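Home | Shop | Card Club | Swaps | FAQ | Contact

Card Club: your questions

What do I get each time?
One clear stamp set, 10 sheets of white card and a printed leaflet with two layouts. Ink and dies are not included.

Do I need a stamping press?
No. An acrylic block is fine for all the sets. A press helps with the large Drardale sentiment stamps, which can print patchy in the middle if you lean to one side.

Why is my new stamp not taking ink evenly?
Clear stamps often have a slight film on them. Rub the surface with a soft eraser, ink it and stamp on scrap paper a few times first.
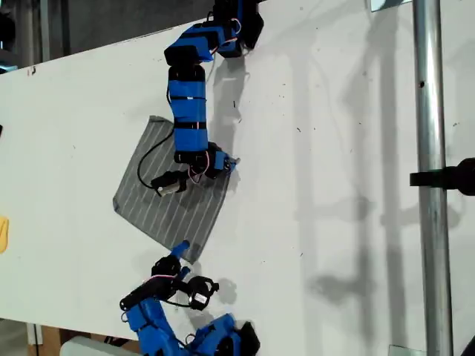
Issue 12 | Page 2

Can I colour over any black ink?
It depends on your pens. For alcohol markers use the Plodel black and leave it to dry fully. For watercolour you need a waterproof ink – heat set it if you are in a hurry.

Can I sell cards made with your stamps?
Yes, if each one is stamped by hand. Please don't scan the designs or have them printed.

How do I join a swap?
Email Kirstin Matheson before the end of April with your name and the theme you want. Swap cards must be A6 and come with an envelope.

A stamp is missing from my set. What now?
Send your order number to Neusa Amaral and she will post a replacement. Orders placed on a Sunday are packed the next working day.

Contact us | Box 2521 | © Praltunex Card Club | Back to top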